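Home | News | Municipalities | Parties and Money | Archive | About Us | Contact

We use cookies to remember your language and to count visits. By staying on this site you accept them. OK | Settings

About Us

Otance is a small news and monitoring website which follows the work of local councils and the money of political parties. We started it because the council sessions in Kastia were open to the public, but the public did not come, and the minutes were published many months later or were not published. We wanted to have one place where a citizen can read what was voted and how much it will cost.

In the first year we covered only Kastia. Today we cover 16 municipalities, and in 13 of them we have a correspondent who sits in the council hall during the whole session. For the other ones we use the video recordings and the official gazette.

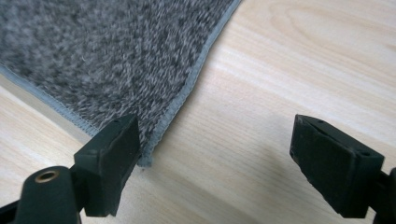
Our work is mostly reading. A council decision is usually short, but it refers to an older decision, and this one refers to a contract, and the contract has annexes which must be requested in writing. We read all of them before we publish. It is slow, and sometimes a bigger media house is faster than us. We accept this. A budget can look as one even gray surface, like a carpet mat with speckled pile, and only when you come near you see the charcoal and the off-white fibers in it. In the same way, a line called "other services" can contain a study trip, a printing bill and the rent for a party event.

What we publish

- Reports from council sessions, normally on the next morning.
- The voting record of each councilor, by name and by party list.
- Our base "Tendar", where you can search more than 700 public contracts by company, by year and by municipality. The base is free and you do not need to register.
- Yearly overviews of party debts, made from the financial reports which the parties are obliged to submit.

We do not publish opinion columns. Readers asked us for them many times, but we prefer to leave this to other media. Letters with a correction or an answer to our text are published in full, on the same page where the text is.

Who pays for us

Otance is registered as a nonprofit association. Our income comes from readers, from training courses which we hold for young reporters, and from two grants for the development of Tendar. We do not take money from parties, from candidates or from companies that have a contract with a municipality we cover. During an election campaign we do not sell advertising space.

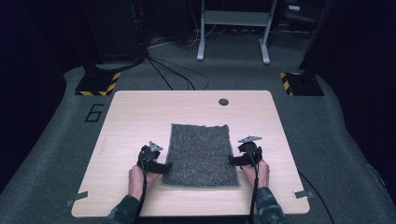
Where to find us

Our newsroom is in Garside, on the second floor, next to the old post office. Please write before you come, especially in August, when the councils are on a break and we work shorter hours. Documents can be sent by mail or left in the box at the entrance. We protect our sources, and if you do not want to sign your letter, you do not have to.

This page was last changed on 2021-05-29.

Subscribe to our newsletter: one message after every session in your municipality.

Recent items

- Kastia council postpones the vote on the parking company
- Who did not submit the yearly financial report
- Garside: new rules for questions from citizens
- How to search in Tendar by name of the owner
- Budget revision adopted without debate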